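Skidum: Jaw Pad Failure and Dropped Items in a Hand-Guided Hanging Task
Student Project Report, Robotics Workshop Course
Course partner: Skikeo

1. Background

The Skidum project records a person hanging soft goods on a wire display rack, using two hand-held grippers in place of bare hands. The recordings are later used to train a two-arm robot, the Aro, to do the same job. The grippers share their jaw design with the robot, so a fault found on the bench is expected to appear on the arms as well.

The test item for this report was a black fabric pouch with straps. The operator lifts it from the tabletop with both grippers, turns it, and places a strap over one arm of the rack. All trials were done in February.
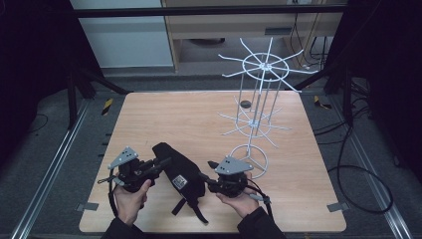 Page 2

2. What went wrong

A total of 700 trials were planned. The first session ran without a logged fault. In the second session, on a Saturday, the pouch began to slip out of the left gripper during the turn. By the end of that session the log held 98 drops. In most of them the item fell back on the table. In two cases a strap had already caught on the rack, and the weight of the pouch pulled the rack over toward the operator. No one was hurt. The session was stopped after the second tip and the remaining trials were put on hold.

The drops were first blamed on operator fatigue, as they became more frequent late in the day. This was tested by changing operators. The drop rate stayed the same, and fatigue was ruled out as the main cause.

3. Inspection

The grippers were opened and closed by hand with no load, and the linkage moved freely. The pivots showed no play that could be felt. The motion log also showed the trigger fully pulled at the time of each drop, so the jaws had been commanded closed.

The next check was made under load, with the pouch folded and held by one edge.

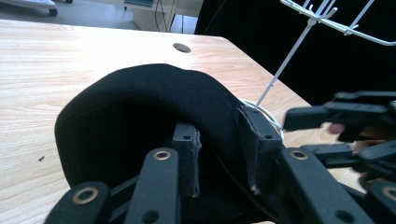
Wear at the edges of the jaw plates matters more with fabric than with hard items. A rigid box is held by the flat of the plate. Folded fabric is thick and springy, and it pushes the plates apart at the tip, so the grip depends on a narrow strip near the edge. When the facing in that strip tears, the fabric slides along bare plate. The facing used here was a thin film from Eshun, bonded with double-sided tape. It had not been replaced at any time before the fault, and the project had no schedule for doing so.

A second cause was found in the way the item was held. Operators tended to grip the body of the pouch and leave the straps hanging. The free straps swung during the turn and added a twisting load to a grip that was already weak.

4. Changes made

The facing was replaced on both grippers. The jaw plates are now checked before each session and again at the halfway point, and any tear means the facing is changed before work goes on. The operator must place the grippers near the two ends of the pouch and let the straps settle before lifting. 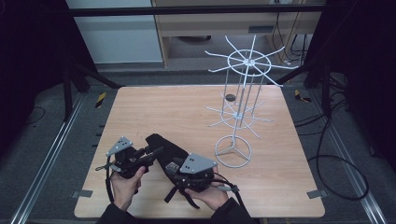
The stop rule was also rewritten. Under the old rule a session ended only if a person or a gripper was struck. Under the new rule it ends if the rack tips or if two drops occur in a row.

5. Open points

The rack is still not fixed to the table. A clamp for the base ring was drawn but has not been made. The new facing has not been run long enough to give a service life, and the remaining trials should be used to measure it. Drops from the second session were kept in the data set and marked as failed, and should be left out of training for the Aro until the marks have been checked against the motion log.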